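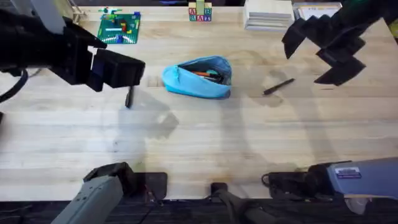 To: Pondadell supply list
From: Štěpánka Matoušek
Re: Pencil pouches, packing on Saturday

Thank you for the question below. Each pouch should contain pens, pencils and one highlighter. Please leave the pouches unzipped until the contents have been checked against the packing sheet. Pens left on the table should go back in before the zipper is closed.

The Pusness office has confirmed 2,897 pouches for this term — 2,758 are assigned to schools, and the remainder will be held at the Říha storeroom for late enrollments. Requests for additional pouches should be sent to this list by noon on Saturday.

Štěpánka Matoušek
Supplies Office, Pondadell

> Could the office confirm whether pouches
> should be closed as they are filled, or
> left open for the check? Our packing
> sheet does not say.
> Tidura branch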